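Hevimeo Moves Vanilla Shortbread to Narrow Upright Carton

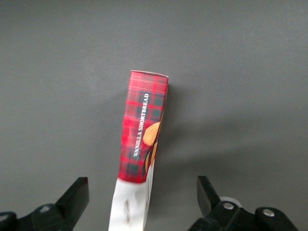 The side panel of a vanilla shortbread carton, with the flavor name printed along its height.

LASTEDTON, July 17, 2020 – Hevimeo has begun shipping its vanilla shortbread in a narrow upright carton, replacing the flat tray pack the bakery had used for the line since it opened its Lastedton plant. The first pallets left the Zokbridge warehouse this week.

The change applies to the vanilla variety only. Butter and ginger stay in the tray pack until existing stocks of printed board are used up, which the company expects to take the rest of the year.

The side panel has a red tartan ground with the flavor name set vertically in white capitals. Below the tartan the print changes to white. Hevimeo said the vertical lettering was chosen for stores that shelve cartons side-on, where the old pack showed only a plain end flap.

The new carton takes up 34 percent less shelf width than the tray. A shipping case now holds 42 cartons, and the case size has been adjusted to fit the standard pallet without overhang. The inner wrap is unchanged, as are the recipe and the net weight.

Filling is done on Line 7 at Lastedton. The line was stopped for part of June so that the carton erector and the closing station could be reset for the taller format. Trial runs during that period showed two faults. Glue on the bottom flap was setting too slowly at full speed, and some cartons reached the case packer out of square. The glue temperature was raised and a second guide rail was fitted ahead of the packer. Normal output resumed before the end of the month.

Phillips, the regional distributor, will supply the new carton to 381 stores. Orders placed under the old item code will be filled with tray packs while they last and then closed out. Stores need to reorder under the new code, and the two packs should not be mixed in one display because the shelf labels differ.

Store managers are asked to check the height of their shelves before the first delivery. The carton can be laid flat where there is not enough clearance, but Hevimeo advises against stacking it more than four high in that position. Cases should be opened along the perforated line and not with a blade.

The suggested retail price does not change. A decision on moving the butter and ginger varieties to the same format will follow a review of sales and breakage figures from the first shipments.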